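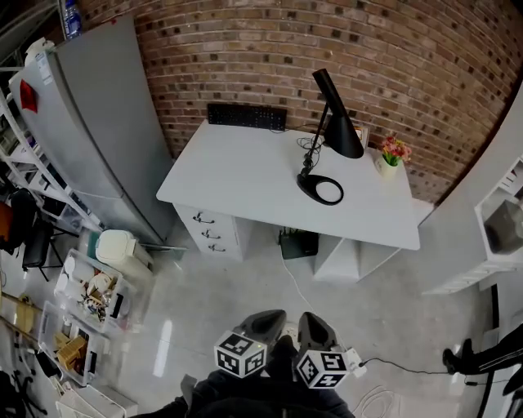

White desk with keyboard, lamp and flower pot, brick wall behind.

Pirora Desk Setups

A collection of 2722 photos of desks and the floor space next to them, taken in shared work rooms. Maintained by Inese Stankevičius and Trilok Rawat.

Contents
photos/ color photos, one desk per file
labels.csv one row per object: name, place, support
rooms.txt notes on furniture in each room

Labels
"place" is one of 4 values: desktop, under desk, floor, shelf. A router below the desk is "under desk", a trash bin by the refrigerator is "floor". Drawer units and panel legs count as part of the desk. Artificial flowers and their pot share one row.

Known issues
Cables are labeled in 1812 photos only. Items inside clear bins are not labeled one by one.

Changes
1 Feb 2021: lamp base and shade merged into "desk lamp".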